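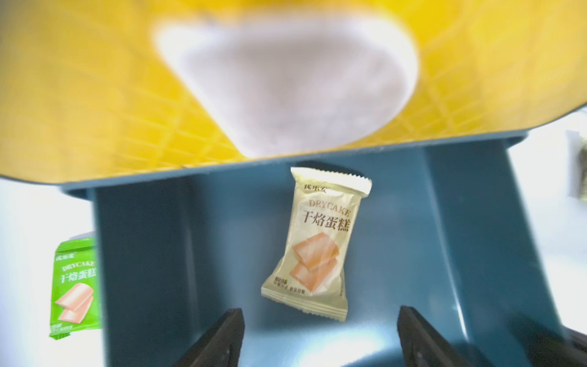
May, mid-afternoon. 12 comments, 5 shares

Snack corner day! I finally gave up on the old arrangement (everything in one heap, dig until you hit something you like) and spent the slow hour after lunch sorting it out, so I'm putting down what I did before I forget which idea was whose.

First up, the dry cakes. They're the individually wrapped ones that say DRYCAKE on the front, 干焙蛋糕 underneath, with two slices of cake drawn on the packet. I had a cream one on the teal stand and a green one off to the left next to it, and I'd love to tell you which flavor is which but I haven't worked it out. I ate one of each for science and wrote down "both nice," so that was no help at all. If somebody at the Zellenari bench reads the characters better than I do, please pencil it in here.

The yellow container with the teal rim stays. I like it, it's cheerful, and you can spot it from the door. I did try it on the Mindura shelf for a bit and it stuck out so far I kept catching it with my elbow, so back it came.

Weights, for the people who asked: the full refill carton came to just over 500 g on the bench scale with the lid off. I've written 73 on the tape on the carton, which is the shelf number and NOT the price, please stop leaving me exact change.

Things still bugging me:
- crinkly wrappers all end up in the paper bin. They go in the other one.
- the Vulel tea order is late again, so we're on the emergency tin
- do we want sweet and salty apart? I say yes, but I was outvoted last time and I'm still a little sore about it

Later, close to 5. Came back and put the greens on the left and the creams on the stand for good, easy to see from the sink. Also wiped down the white top, which had a sticky ring on it from somebody's syrup (mine, it was mine). Next job is the mug rack, and I need to borrow the long screwdriver back from room 113 before I start on that.

3 likes. Share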